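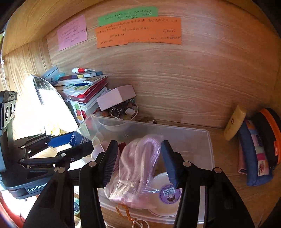

Last updated: 3 Nov 2021

Projects > Derar > Progress reports
Reading time: 2 min

To: Nighat Durrani
From: Asif Warraich

In this period we have recorded 159 examples of the shelf task with the hand-held grippers. The plan in April was for fewer, so we are ahead in number, but the quality is not yet even and I prefer to report this openly.

The task is to put small household things in order in a wooden cabinet, with two grippers working together. Soft things are the most difficult. A mesh bag with a drawstring changes its form each time, and when it lies in a clear storage box on top of other objects, the operator must decide the angle before the fingers close. Boxes with printed sides are much easier.

After review, 60 examples were marked for a second check. In most of them one gripper covers the object for too long from the view of the other. We have asked the operators to approach more slowly and to keep the jaws open until both grippers are in position.

The labeling is done in Sezer. One example takes about 3 minutes to label, which is longer than I wrote in the proposal. Stostix has promised to correct the time offset between the left and right recordings, but I have not received the new version.

For the next period we request:
- 2 more operators for the soft object set
- permission to change the items on the shelf more often
- a decision on whether the Zodasetti storage can be extended

The spending is within the approved budget. The table of costs will be sent separately.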